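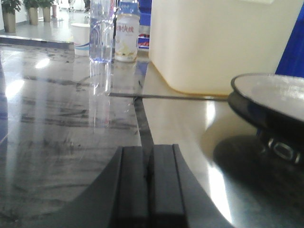
Ovholm's town water comes from a single spring under the hill at Suvberg, 11 miles north, and most people here drink it without thinking about where it starts. Rain takes about 6 years to work down through the limestone. It picks up enough calcium on the way to leave white rings on kettles and taps. A dark, glossy tabletop, the marble-like kind with gray and black streaks, shows every dried drop.

The bottling plant at Narska closed in 2000, but the pipe it paid for still feeds 1202 homes. The water tastes faintly of chalk. Cafes on the square serve it straight from the tap.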